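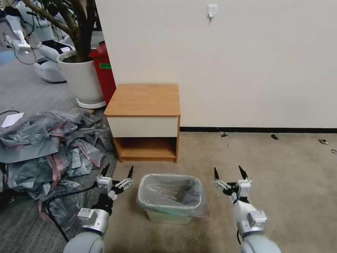

2. How good are transfer rumours?

I wanted to test a claim my classmates repeat every summer, that rumour sites "usually get it right in the end". I doubt it. From March I logged 200 rumours about players linked with Lonisden Town, taken from two fan sites, Wovik and Ding. A rumour counted as correct if the player signed before the window shut.

On Ding's own page the hit rate is given as "over half". I could only get near that by counting every player 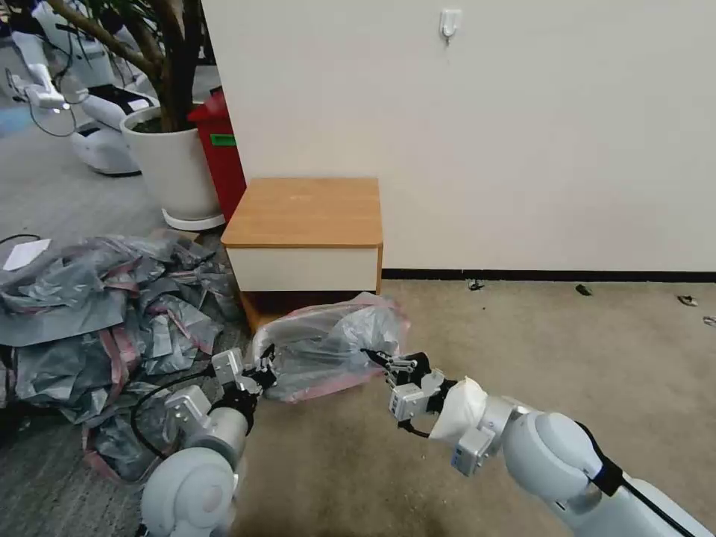
who was linked with the club after the local paper had already printed the deal. Of the 200 entries, 103 were repeats of a story first run somewhere else — mostly with the fee changed. Wovik was no better, and it deletes old posts, so its record can't be checked properly.

One striker was "set to sign" from Skamescombe all summer. He is still at Skamescombe.

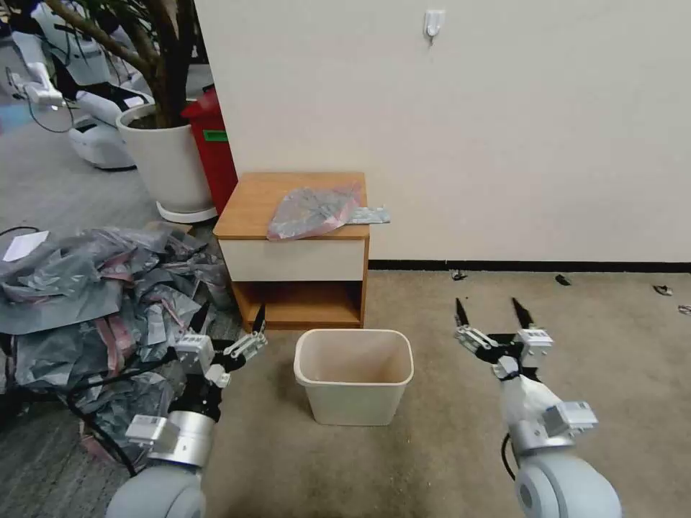
Fig. 3. Bags on the carpet.

3. Limits

One club and one window is a small sample. A log of 1,000 rumours might be kinder to the sites, but I would want to see it first.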